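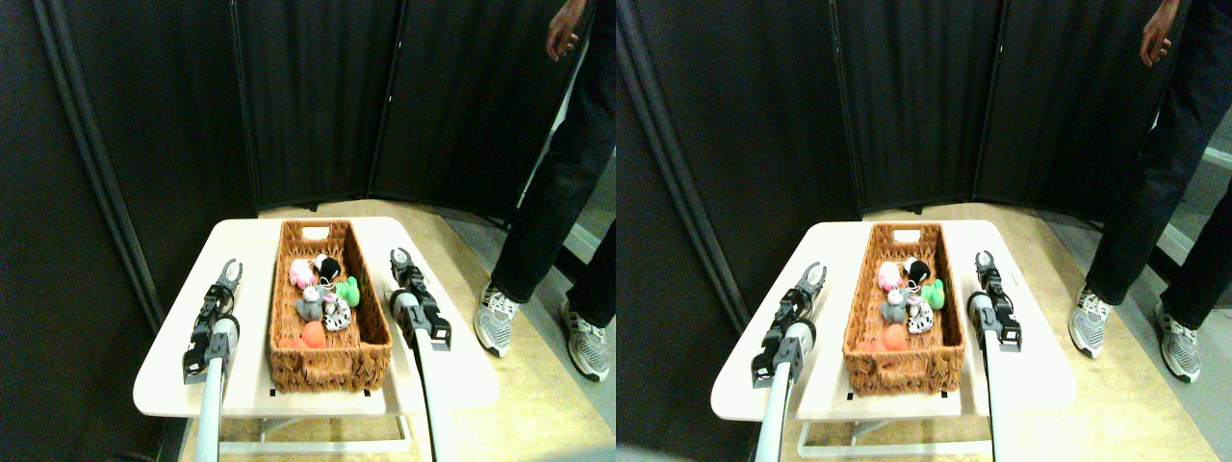

Most questions that reach this page come from parents who have been told their house has a toy problem and that the cure costs money. I did home organizing in and near Pelard for seven years, and I have become hard to convince. Expensive systems get sold to people who needed a basket. A plain woven wicker one with a handle cutout in the end, filled with small plush toys and set on a little white table, is as much storage as a lot of stuffed animals will ever call for. The answers below are my opinions, and you're free to ignore them.
— Mateja Mujić

Does toy rotation work?

Sometimes, and less than promised. The idea is that you put most of the toys away, leave a few out, and swap them every so often. Kids do get excited when an old toy comes back. I've seen that plenty of times. What I haven't seen is the calm, focused child from the blog posts, who plays alone for two hours with wooden rings while you drink your coffee.

If you want to try it, put one bag in a closet and leave it there for four weeks. If your kid asks for something in the bag, hand it over. If keeping up the swaps starts to feel like a second job, quit.

I've read that fewer toys make kids smarter. Is that true?

I don't know, and I'd be careful with anyone who says they do. I've been sent articles that lean on other articles that lean on one small study of toddlers in a room for a short time. Maybe there's something to it. It's a long walk from there to "throw out the dollhouse."

Fewer toys does mean less to pick up. That's enough of a reason for me.

Should I buy the Kirell wall system?

Kirell makes nice drawers. They slide well, and the labels stay on. The quote a client showed me came to $3,896 installed, for one bedroom, and the sales rep called it an investment. The family had a five-year-old. Five-year-olds dump drawers. By the time I was called in, the doll clothes were in with the train tracks and the top row held tax papers.

Ask the rep what happens when the child is eleven and wants a desk on that wall. I asked. I was told it was "fully adaptable," and then I was shown the price list for the adapters.

What about the Kirnen app?

You photograph each toy, give it a category, and the app tells you what to bring out next. I used it for a month. Entering everything took most of a weekend — and then somebody's birthday happened and the list was wrong. A year of the family plan plus the video course ran me $343, and I canceled before the second year. It may suit people who already enjoy spreadsheets.

Baskets or clear bins?

Clear bins for anything with small parts. You can see what's inside without tipping it out, and you can wash them in the tub.

Baskets for soft things. Woven ones have gaps, so beads and tiny bricks find their way out, and crumbs find their way in. Run your hand along the inside before you buy, and pass on any with sharp ends poking through. I also skip lids on toy baskets. A lid is one more thing on the floor.

Don't buy a matched set until you know what you're storing. People do this backward all the time, me included.

Do I have to label everything?

No. Labels are mostly for the adults and for visitors. A picture label can help a child who can't read yet, if the child cares, and many don't. I'd start with none and add one where things keep landing in the wrong spot.

How do I get rid of stuffed animals without a scene?

You might not. I don't trust the trick of hiding them and waiting to see if they're missed. Children notice, sometimes months later and at bedtime. Ask which ones are staying and let that take as long as it takes. Then wash what's leaving and call ahead, as many thrift stores and shelters won't take used plush at all. The website may say they do. Call anyway.

My mother-in-law keeps bringing more. Can you help?

Not really. I've read the scripts for this ("We're focusing on experiences this year!") and tried two of them on my own family. One got me a drum. You could keep a basket at her house and let the presents live there, which at least gives them somewhere to go.

Is a professional organizer worth it?

I used to be one, so weigh this how you like. If you're moving, grieving, or sharing a small place with too many people, a good one can save you days. If you hope to be a tidier person afterward, I doubt it. Ask for an hourly rate in writing and ask whether they earn a commission on the products they recommend. The one that made me leave the business paid me for every Kirell referral, and I didn't like how often I started to think people needed drawers.

Do you take sponsorships?

No. Stan, the storage bench company, has asked more than once. Their bench is fine. The hinge is stiff and the cushion slides, and now I've reviewed it for free.

Can I send you photos of my playroom?

You can. I'm slow to reply, especially in July, and I'll probably tell you it looks all right.

Last updated: July

Contact | © Mateja Mujić | Back to top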